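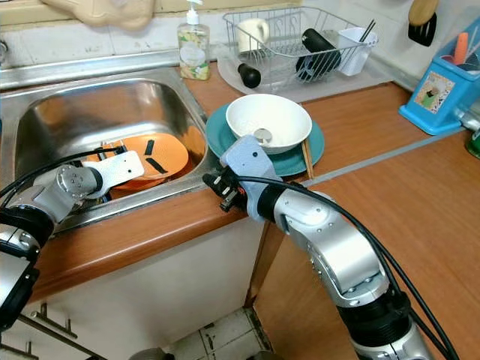

4.2 What counts as a plate

24 February 2022
By the Curnden Meal Diary Group

Print this page | E-mail this page

The food diary is the oldest tool in the weight-loss trade and the one that everybody, dieter and researcher alike, trusts least. Members of the Hurkora programme were asked to record each meal in plates and bowls, on the grounds that few people will weigh a potato twice a day for the whole of a spring. The unit is friendly, and it is vague. A white bowl sitting on a teal plate, with a spoon in the bowl and a pair of chopsticks laid across the plate's edge (Figure 1), can be entered as one dish or as two, and our members were evenly and stubbornly of both opinions. Some held that a plate under a bowl is a saucer with ambitions. Others pointed out that food can be put on it, and frequently is.

We had not foreseen this. The guidance given to members ran to a full page on the subject of gravy and said nothing about stacking. By the time the matter was raised, the diaries had been running for several weeks, and changing the rule halfway would have left us with two sets of records that could not be compared. We kept the rule as it was and dealt with the trouble afterwards, in the coding.

The 80 members who finished the programme produced 3,000 usable evening entries between them. Of these we drew 1,000 at random and had each one coded twice, by coders who did not see each other's work. The coders were told to settle on a number of helpings for each entry and to put down a word or two when they were unsure. They differed on 141 entries. Most of those differences came from the wording of the entry itself, and a good many of the rest from soup. Soup followed by more soup was coded as one helping by the first coder, who took a broad view of such things, and as two by the second, who did not.

The disagreements were not spread evenly through the week. Weekday entries tended to be short and dull ("chicken, rice, one plate"), and both coders could deal with them quickly. Weekend entries were longer and more literary. They brought in relatives, birthdays, and the wish not to offend a host. One member described a Sunday lunch in enough detail for a short story and left out what was eaten. Entries of this sort were kept in the sample wherever a helping could be made out, and the coders deserve some credit for their patience.

Members in Lu used a slightly different form, printed from the Jiltero diary software before its April revision. It had a box marked "extras" that the later version dropped. We expected the box to be used for sauces and spreads. In practice it became a sort of confessional, and held most of the biscuits in the study. Where an item in the extras box would have been counted as part of a meal on the newer form, we moved it there. Where it would not, we left it in its box, with some regret, and took it up separately in the section on snacks.
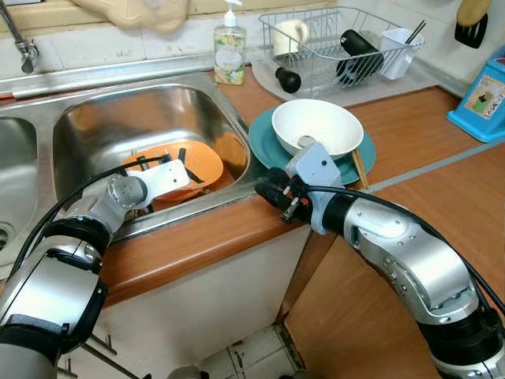 A second source of trouble was the size of the crockery. A diary kept in plates assumes that a plate is a plate, and dinner plates have no such loyalty to one another. We asked members to measure the plate they used most often and to write its width inside the front cover. Many did. A few measured the table. Others gave a figure in inches and another in centimetres that could not both belong to the same object, and these were set aside. We did not replace missing widths with an average, as earlier drafts of our plan had proposed, on the view that an average plate is something no member had eaten from.

It is well known that people trying to lose weight may move to smaller plates, and several members told us that they had done so. The difficulty is that some of them also went back for more, and recorded this faithfully as two plates. On paper they appeared to be eating twice as much as before the change. Their weights did not support this reading, and neither did they, at some length, at the closing interviews. We therefore treat a rise in the plate count with caution wherever a member reported new crockery during the programme, and such members are marked in the tables.

None of this makes the diary useless. The plate count was steady within most members from one week to the next, even where it was plainly wrong as a measure of food. Somebody who always counts the lower dish will go on counting it, and the change over time can still be read. What cannot safely be done is to compare one member with another, or to rank them, and we have not done so — although several members asked us to, and one asked for the result in writing.

For later rounds we have added a single line to the guidance: count only the dishes that had food in or on them when you sat down, and count a second helping as a new dish. The coders have asked for a further line on soup. Its wording is still under discussion, and the diaries analysed in section 4.3 were all kept under the earlier rules.

Print this page | E-mail this page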